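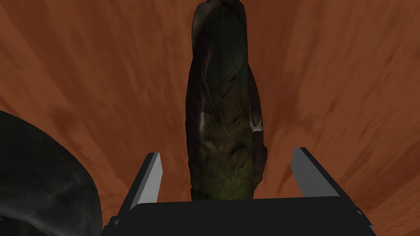
Llevaba meses queriendo escribir sobre los domingos, y en particular sobre lo que pasa cuando una persona creyente pide a su empresa que le deje libre la mañana del domingo para ir al culto. Lo he ido dejando porque es un asunto que me toca de cerca y cuando algo me toca de cerca me alargo muchísimo (ya me conocéis). Además tenía la cabeza como esa forma alta y estrecha de arriba, casi negra, con un fondo pardo anaranjado y las vetas echadas unas sobre otras igual que plumas: capas y más capas, y no había manera de saber por cuál empezar. Así que voy a empezar por marzo, que fue cuando me cambiaron el turno.

Trabajo en la lavandería central de Mindus, en Urnside, que da servicio a hospitales y residencias de toda la comarca. Es un trabajo que me gusta, lo digo de corazón. Hace calor, se acaba con la espalda hecha polvo, pero hay compañerismo y una sabe que las sábanas limpias le hacen la noche mejor a alguien. Durante 12 años tuve turno de lunes a sábado, con un día rotatorio, y los domingos eran míos. Bueno, míos y de la iglesia, donde llevo la escuela dominical de los pequeños y, cuando falta la pianista, también aporreo el piano con más fe que técnica.

En marzo llegó el cuadrante nuevo. Con la entrada del hospital de Timlow como cliente, la planta pasaba a funcionar los siete días, y a mí me tocaban tres domingos de cada cuatro, en turno de mañana. Lo leí en el vestuario, de pie, con el abrigo todavía puesto, y lo volví a leer en el autobús. Aquella noche llamé a mi hermana y hablamos hasta las 11, ella diciéndome que protestara y yo diciéndole que a ver con qué cara, si hay compañeras con niños de pecho que también tienen que ir.

Y de eso quería hablaros, de la vergüenza. Porque a mí pedir un cambio por una operación o por una mudanza nunca me ha costado nada, pero pedirlo por la fe me daba un apuro tremendo, como si estuviera reclamando un capricho. Una se imagina lo que van a pensar: que si se cree mejor que las demás, que si quiere el domingo para dormir y lo disfraza de otra cosa. Tardé dos semanas en escribir la carta. La escribí cuatro veces. La primera me salió larguísima y con un versículo de Isaías que luego quité, porque la encargada no tiene culpa de nada y no era cuestión de predicarle.

La que entregué ocupaba una cara. Explicaba que soy miembro de una congregación, que el culto es los domingos a las diez y media, que mi convicción es guardar ese rato y que estaba dispuesta a hacer domingos por la tarde, festivos entre semana y el turno de noche que hiciera falta. Una amiga de la iglesia que entiende de asuntos laborales me insistió mucho en esta última parte. Según me contó, en estos casos casi siempre se acaba mirando si hay una solución razonable para las dos partes, y ayuda bastante haberla puesto una misma sobre la mesa. Yo no soy abogada ni me atrevo a decirle a nadie qué le corresponde, que además cambia de un sitio a otro. Si estáis en una situación parecida, preguntad a alguien que sepa de verdad antes de firmar o de negaros a nada.

La primera respuesta fue que no. Dos líneas, muy correctas: las necesidades del servicio no permitían excepciones individuales. Mindus tiene más de 3.000 empleados y supongo que, vista desde tan arriba, mi mañana de domingo es una casilla en una hoja. Me dolió más de lo que esperaba. Fui ese domingo a trabajar, porque falta de respeto no le quería hacer a nadie, y a las diez y media estaba metiendo toallas en la calandra y cantando bajito el himno que calculaba yo que estarían cantando ellos. Lloré un poco, no os voy a engañar. Con el vapor no se nota.

Lo que vino después no lo organicé yo. En la planta de Nzioka, que es del mismo grupo, había otras personas con el mismo problema, y no todas de mi iglesia ni mucho menos. Un compañero musulmán necesitaba un hueco los viernes a mediodía. Una compañera adventista lo pedía para el sábado. Y había también gente sin religión ninguna que decía, con toda la razón del mundo, que los cuadrantes se hacían sin preguntar y que a ellos les pasaba igual con la custodia de los hijos o con una madre enferma. Entre todos redactaron un escrito pidiendo que hubiera un procedimiento claro para estas solicitudes, con plazo y con una respuesta motivada. Lo firmamos 1.343 personas. Yo firmé en la mesa del comedor, entre dos tarteras de lentejas, y me emocionó ver los nombres de gente que sé que no pisa una iglesia desde su comunión.

La empresa nos recibió en verano. No os contaré la reunión entera porque fue larga y en buena parte se habló de kilos de ropa por hora, pero el procedimiento existe ya. Hay un formulario, hay un mes para contestar y se puede proponer un intercambio con otra persona de la misma categoría. A mí me han dado dos domingos libres al mes por la mañana, y los otros dos entro a las dos de la tarde. Llego al trabajo con la ropa del culto en una bolsa y algún dibujo de los niños doblado en el bolsillo.

Hay hermanos en la fe que me han dicho, con cariño, que tendría que haberme plantado desde el primer día y no haber trabajado ni un domingo. Los escucho y lo entiendo, y a lo mejor tienen razón. Otros me dicen que exagero y que Dios está igual el martes. También los escucho. Yo creo que la conciencia es de cada uno y que hay que dejarle sitio, a la mía y a la del compañero de los viernes, que por cierto me cambió un turno en agosto para que pudiera ir a un bautizo y no quiso ni que le invitara al café.

Me queda contaros lo del formulario, que tiene su miga, porque pide «justificante de la creencia» y en mi congregación no sabíamos ni qué papel era ese. Al final hicimos una carta con el sello de la iglesia, el que se usaba para los libros de la biblioteca. Si alguien ha tenido que presentar algo parecido, que me lo deje en los comentarios, que la compañera adventista todavía está esperando a que le acepten el suyo.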